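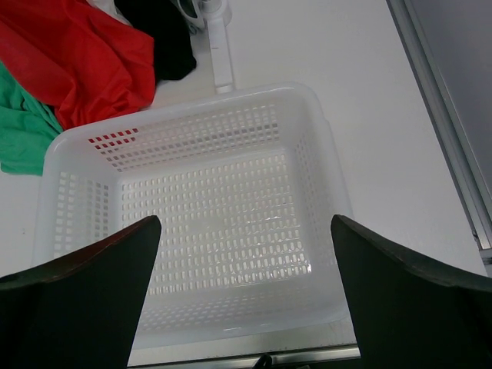
*An empty basket, ready to fill.*

# Skanberg Laundry Room: Frequently Asked Questions

These are the questions residents of the Skanberg building ask most often about the shared laundry room on the ground floor. If your question isn't covered, write to the building office or leave a note in the box by the mail room. Reynaldo Policarpio manages the building and reads the notes himself.

## Getting in and paying

**When is the laundry room open?**

It opens at 6 a.m. and closes at 10 p.m. every day. The door locks by itself at closing time. You can still get out after that, but you can't get back in, so start your last wash by 8:30 p.m. if you also plan to dry.

**Do I need a separate key?**

No. Your front door fob opens the laundry room. If the fob works on the front door but not on the laundry room, the office has to add the room to it. This takes a couple of minutes and there is no charge.

**How do I pay?**

All machines take the Drarico card. They don't take coins. New residents get one card per apartment at move-in, and you add money at the wall unit next to the change machine. The change machine is for bills only and is there for people who want smaller bills for the wall unit.

**I lost my card. What happens to the money on it?**

If you registered the card number with the office, we can move the balance to a new card. If you didn't, we have no way to look it up. A replacement card costs $4.

**The machine took my money and didn't start.**

Check that the door is fully shut and press Start again. If it still won't run, write down the machine number and the time, and tell the office. Refunds go back on your card within the week. Please don't put a second payment into the same machine.

## Using the machines

**How much can I put in one load?**

Fill the drum loosely to three quarters. A packed drum doesn't rinse well, and the clothes come out heavy and take two dryer cycles. Comforters and sleeping bags go in the large washer at the end of the row.

**What kind of detergent should I use?**

Use one marked for high-efficiency machines, liquid or powder. Two tablespoons of liquid is enough for a normal load. If you see suds on the glass during the last rinse, use less next time. Pods go in the drum before the clothes, never in the drawer.

**Can I dye fabric in the washers?**

No. Dye stays in the door seal and comes out on the next person's wash. The same goes for horse blankets, oily shop rags and rubber-backed mats.

**Why are my clothes still damp after a full dryer cycle?**

Usually it's the lint screen. Pull it out, clear it, and slide it all the way back in. If the screen is clean and the dryer still isn't drying, report the machine number. The vent line gets a full cleaning every February, and dryers do slow down a little in the weeks before that.

**Which dryer setting should I pick?**

Medium works for most things. High is for towels and cotton sheets. Use low for anything with elastic, such as sportswear or fitted sheets you want to last.

## Sharing the room

**Can I reserve a machine?**

Only the large washer. The sign-up sheet is on the Cludex board outside the door, one slot per apartment per week. If you are 15 minutes late for your slot, anyone may use the machine.

**Someone's load is finished and they aren't back. Can I move it?**

Yes, after 10 minutes. Put it on the folding table or in the owner's basket if there is one. Wet clothes should not go into a dryer unless the owner has asked you to do it.

**When is it least busy?**

Early mornings and weekday afternoons. Saturday is the busiest day, and there is usually a wait from midmorning until dinner.

**Can I leave my basket or detergent in the room?**

You can leave a basket there while your load is running. Put your apartment number on it with tape or a marker. Anything left overnight is moved to the shelf in the office hallway and kept for a month. Detergent left out is treated as free to use.

**Is there a place to hang things?**

There is a rail along the back wall for items that can't go in the dryer. Let them drip over the floor drain first. Take them down by closing time.

**Can my children do the laundry?**

Residents under 12 need an adult with them. Please keep small children off the folding table.

## Problems and repairs

**Who fixes the machines?**

Kaplan services them under contract. Their phone number is on the sticker on each machine, but call the office first unless there is water on the floor.

**What do I do if a washer is leaking?**

Press Stop, then turn the red valve behind the machine clockwise until it stops. Call the office. After hours, use the emergency number posted by the elevator.

**Are you responsible for damaged clothing?**

The building doesn't cover shrinking, color bleeding or items left unattended. If a machine tore or burned something, keep the item and bring it to the office with the machine number.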